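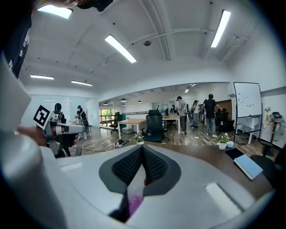
4.2 Do desks decide where people talk?

Earlier work on shared offices, our own pilot included, treats the desk as the unit of activity. Count the desks, the reasoning goes, and you know how the room is used. We doubt this. Of the 354 conversations logged across 20 rooms, many took place on open floor that the plans label "circulation" and that nobody budgeted for.

Figure 2. An office with wood-topped and white desks, black office chairs and a whiteboard on a stand.

The people in Figure 2 are standing, some of them near a glass wall and others toward the right, close to an office chair. A planner going by furniture alone would have put them at the desks. Marciniak's coding scheme would score the central desk as "available", a label that says very little about whether anyone wants it. The whiteboard has faint handwriting on it, but we did not score boards as active on the strength of writing. Old notes can stay up for weeks.

Lighting is a weaker explanation than the Odine report suggests. The room has long fluorescent fixtures overhead and small pendant lamps farther back, and it would be easy to build a story in which people drift toward one or the other. Our logs do not support it, and a single view cannot. Kostiuk repeated the comparison in March with the Lilow rooms and found no pattern she was willing to defend.

We therefore report standing talk separately from desk use in Section 5, and leave open the question of what draws people to a given spot - if anything does.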